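May, late evening

I meant to be in bed an hour ago, but I've got a mug of tea and a result, and if I don't write the result down tonight I shall only lie there rehearsing it.

The second training run on the Nirneo arm finished just after lunch. Jonatan Sandberg had been pacing past my desk all morning with his sandwich still in its wrapper, poor man, and when the numbers came up he read them out twice in case he'd misheard himself. We gave each version of the policy 293 trials, same starting positions, same lighting. The one trained on everything managed 231 good placements. The one trained only on the tidy demonstrations did noticeably worse, and I was so sure it would be the other way about! I had argued for it in front of the whole group in the spring, with slides.

So the hesitations matter. All those moments where one of us goes in at a poor angle, stops, backs off and has another go – I'd been cutting them out of the Calado set as rubbish, and they seem to be the very bits that teach the arm how to get itself out of trouble. Hywel Pugh has said as much since the winter, in that mild way of his, and he was very decent about it today. He only asked whether I'd kept the cut pieces. I had, thank goodness, all of them, in a folder with a rude name that I must change before Starell come to look round.

There are 3810 demonstrations in the set now, and a fair few of those are my own wrists. Going through them again this afternoon I was surprised how much I'd stopped noticing. You get used to holding the things and think only of where the fingers are pointing, and then you see what the fingertips see and it's another job altogether.
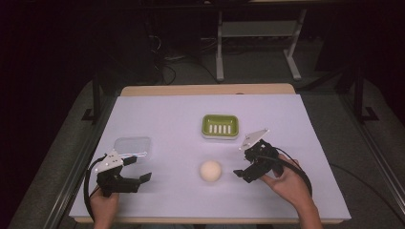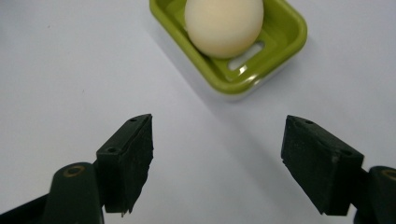
Hywel thinks we should stop sorting by eye altogether and let the label be simply whether the object ended up where it was meant to. I'm inclined to agree, though I'd like to keep a mark for how many goes it took. Jonatan wants a third run with the recoveries doubled up, and I said yes before working out where the time on the Jiton machine would come from. Must ask in the morning, nicely.

I do want to be careful. One arm, one table, a small family of objects, and it may all go flat when we move to the tall shelves. My wrists ache, the tea's gone cold and I still haven't rung Mum back.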